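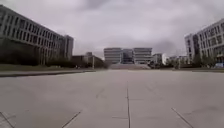 What joint width is to be adopted for the Lodden test panels?
The working figure is 2 mm, filled with dry kiln sand and brushed twice.

8 April 2026. Workshop notebook, paving and surfaces section.

Trial mix C from Vedesine was cast this morning in the small molds and moved to the curing room at noon. The batch weight was 135 kg. Slump was within the limit set for the series. One mold leaked at the corner and its slab has been marked for scrap.

Panel 201 was taken out of the water tank and weighed at 2,912 g after surface drying with a cloth. The weight is to be entered on the Istholm sheet as well as here. The previous entry for this panel was made in the wrong column and has been struck through and initialed.

Colleagues are reminded that the edge saw is set for the Tolentino samples and is not to be adjusted until that set is complete. The blade guard screw is loose again; a replacement has been requested.

Open items: absorption readings for mix B, a fresh bag of sand, and a decision on whether the freeze and thaw cycles start before May. Mix C molds to be stripped tomorrow, first thing.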